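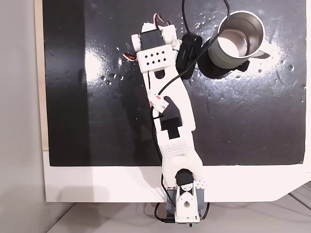 Chareonsuk asked by email whether a written rule has ever stopped an arm from doing anything, and said the last safety sheet from Ternesard read like it was copied off a toaster.

Fair enough. The Uridano bench rules run to 13 items, and I went through them in April expecting to throw most of them out. I kept more than I planned to. These pictures go with the two I still argue over.

Rule 2: cables stay clear of every joint through the full range of travel. Fine on paper. The rule never says who checks, or how often, and "clear" is left to whoever is in a hurry.

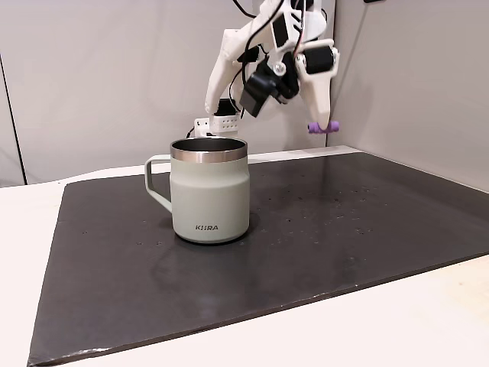 Rule 9, borrowed from Plarnthorpe, wants a clean work surface before each run. I have never seen a bench log that said "dirty." People tick the box and go. The mat under this mug has light specks all over its right half, and I'd like the rule to say plainly whether that passes. Would a speck count? Would ten? Until it does, I don't put much weight on a ticked box, and I've told Plarnthorpe so. Their reply was a longer checklist.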